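Brererel Makers Forum > Clubs and Coursework > Student project logs

Chopstick tidy task - how are you scoring yours?

gastier_lad
Our college club has picked the chopstick tidy for the autumn project. Start with loose chopsticks on a cloth, finish with them in the holder, two hand-held grippers, one person. We record the runs and train on them after half term. Photo from the kitchen table session. I've put our draft rules under it, please pick holes.
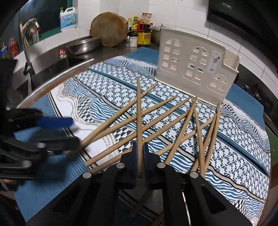

Draft rules, version 3

1. Chopsticks are dropped on the cloth from one hand, no arranging.
2. One chopstick per grip. If you pick up two, put both back.
3. Thin end or thick end up, doesn't matter.
4. A run is over when the cloth is clear or at 400 seconds.

Yeh_bench
Rule 3 will cause you trouble. We did a similar job with pencils last year and let people put them in either way up. The model dithered over every single one. Pick an end and stick to it.

gastier_lad
We talked about that. The trouble is that turning a stick round takes both grippers, and half the club can't do it cleanly yet.

Ngan-ling Fang
I help run the club. I'd keep rule 3 as it is for September and tighten it later. The students need finished runs more than they need neat ones. We have 17 so far and 8 of those were stopped early.

Yeh_bench
Fair enough, but you'll be throwing those away when you change the rule. I'd sooner have a handful of good ones.

grulov2
Is the patterned cloth staying? Stripes and checks with thin sticks lying across them looks like hard work for the camera. Plain cloth would be my choice.

gastier_lad
It's staying. We want it to work in a normal kitchen, and people have patterned cloths. Another one from the same session, with sticks in the holder.

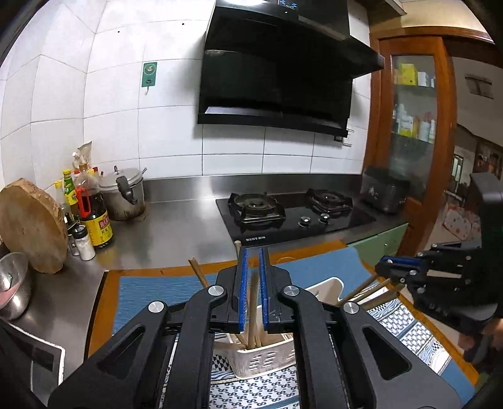 Both grippers at the chopstick holder, hob behind.

grulov2
The ones leaning out to the right, do they count as in? Your rules don't say.

gastier_lad
Good point. I'd say in if the bottom end is inside the holder.

Yeh_bench
Disagree. Someone will score a stick that's about to tip out. Let go of everything, wait 3 seconds, then count.

Ngan-ling Fang
I like the wait. It goes in as rule 5. I'm leaving rule 3 alone for now, and we can argue about it again when there's a trained model to look at.

grulov2
Can you post the version with rule 5 when it's typed up? We might run the same thing at ours, on a plain cloth, and compare.

gastier_lad
Will do, probably tonight after eight.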